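Goltari Zirnora im Kurztest: Handgreifer-Set beim Tag der offenen Tür in Trondham

Goltari hat im Mai in die Werkhalle nach Trondham eingeladen und dort das Handgreifer-Set Zirnora vorgeführt. Das Set dient zum Aufzeichnen von Manipulationsdaten ohne Roboterarm: Der Bediener führt zwei Greifer von Hand, die Lage im Raum wird über Markerwürfel am Gehäuse bestimmt. Ich konnte das System nach der Vorführung selbst ausprobieren, allerdings nur am Vormittag und nur mit den vorbereiteten Aufgaben.

Ein Greifer wiegt laut Datenblatt 794 Gramm, die maximale Öffnungsweite beträgt 96 Millimeter. Das Gewicht liegt günstig, der Schwerpunkt befindet sich knapp vor dem Griff. Bei längerem Arbeiten mit ausgestrecktem Arm macht es sich trotzdem im Unterarm bemerkbar. Der Abzug hat einen kurzen Leerweg, danach ist der Fingerhub gut dosierbar. Für kleine Hände ist der Griff zu dick; eine zweite Griffschale ist nach Angaben von Vorführer Teun Van Wijk in Vorbereitung, einen Termin nannte er nicht.

Die Einrichtung dauerte fast 17 Minuten. Der größte Teil davon entfiel auf die Kalibrierung, die zweimal abbrach, weil ein Würfel zu nah am Körper gehalten wurde. Die Fehlermeldung nennt nur einen Code, zur Auflösung muss man ins Handbuch sehen. Danach lief die Aufzeichnung stabil. Ans Van Loon, bei Dijkstra für die Auswertung zuständig, zeigte am Monitor die Spuren beider Hände. Bei schnellen Drehungen waren kurze Lücken zu erkennen, die von der Software interpoliert werden. Abschalten lässt sich das bislang nicht.

Der Preis des Sets stand in Trondham noch nicht fest. Ein Mietmodell ist geplant.

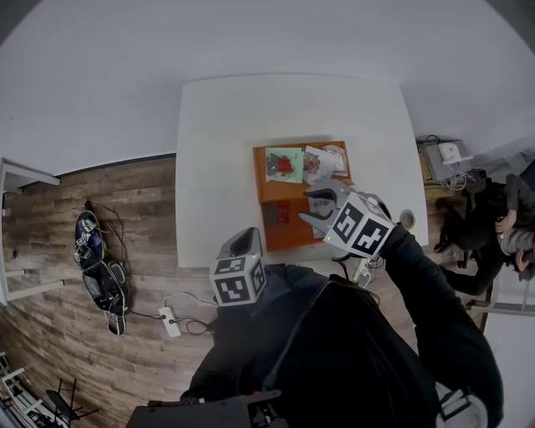
Flache Objekte sind für jeden Parallelgreifer unangenehm, und Goltari hat sie trotzdem ins Programm genommen. Karten flach vom Boden eines Tabletts aufzunehmen, gelang mir nur, wenn ich sie zuerst an den Rand schob; mit den gebogenen grauen Fingern rutscht man sonst über die Oberfläche. Überlappende Blätter wie oben rechts auf dem orangebraunen Tablett sind noch schwieriger. Eine schmalere Fingerspitze würde ich als Zubehör sofort mitbestellen. Unpraktisch ist außerdem die Kabelführung: Die Leitung des rechten Greifers hängt über die Tischkante nach unten und zieht bei weiten Bewegungen spürbar am Handgelenk. Ein Clip am Ärmel wäre eine einfache Abhilfe, gehört aber nicht zum Lieferumfang.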